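# Como montar uma caixa de petiscos para mandar de presente

Comecei a fazer isto quando a minha prima foi estudar para longe e me pediu "umas coisinhas de casa". A primeira caixa que mandei chegou com metade das bolachas em pó (ela comeu na mesma, à colher, com iogurte!). Desde então já fiz muitas e apanhei-lhe o jeito, por isso deixo aqui o meu método.

## O que vai precisar

- uma caixa baixa de tampa presa, daquelas que abrem como um livro
- 9 pacotinhos de petiscos, de tamanhos variados
- papel de seda
- fita adesiva de papel
- um cartão pequeno

As minhas caixas vêm da Bemari e aguentam bem umas quantas viagens. Se tiver uma caixa de sapatos de criança em bom estado, também serve, mas eu gosto mesmo das baixinhas: quem abre vê logo tudo de uma vez.

## Passo 1: escolher pelas cores

Eu sei, devia escolher pelo sabor! Mas faço ao contrário — espalho os pacotes na mesa, junto os vermelhos, os amarelos e os azuis, e só depois vejo se há doces e salgados que cheguem. Com uma caixa escura, as embalagens vivas ficam lindas. Tento não passar dos 375 gramas no total, que é o que me dá jeito nos portes.

## Passo 2: experimentar antes de fechar

Abra a tampa toda para trás e pouse-a na mesa, assim não lhe cai em cima das mãos. Comece pelos pacotes maiores e vá pondo os outros à volta. Os compridos gosto de os deixar um bocadinho tortos, que ocupam melhor o espaço e ficam com um ar menos de prateleira de supermercado.

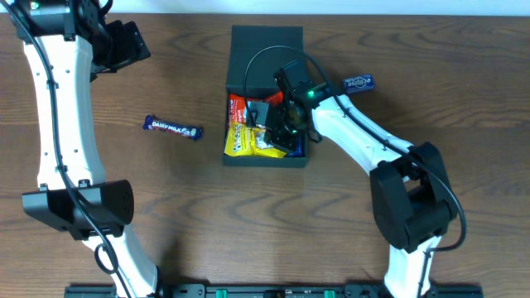 Nesta fase mudo tudo de sítio umas 3 ou 4 vezes, e não há mal nenhum nisso. O Kiều Thân, que me ajudou a preparar as caixas de maio, é muito mais rápido do que eu e mete as coisas quase sem olhar, mas também já teve de tirar tudo para fora por causa de um pacote de batatas demasiado gordo.

## Passo 3: travar os buracos

Abane a caixa devagar, com a mão por cima. Se alguma coisa deslizar, amachuque um pouco de papel de seda e enfie-o nos cantos. Não aperte os pacotes que têm ar lá dentro, ou rebentam pelo caminho (aconteceu-me com uns de queijo e a caixa ficou a cheirar durante semanas).

## Passo 4: cartão e tampa

O cartão vai por cima, virado para quem abre. Feche a tampa sem forçar. Se ficar levantada, tire um pacote e coma-o, que é o melhor remédio que conheço. Depois, duas tiras de fita na frente e está pronta para embrulhar.

Para enviar, ponho a caixa dentro de outra de cartão canelado. No verão deixo o chocolate de fora e mando mais bolachas.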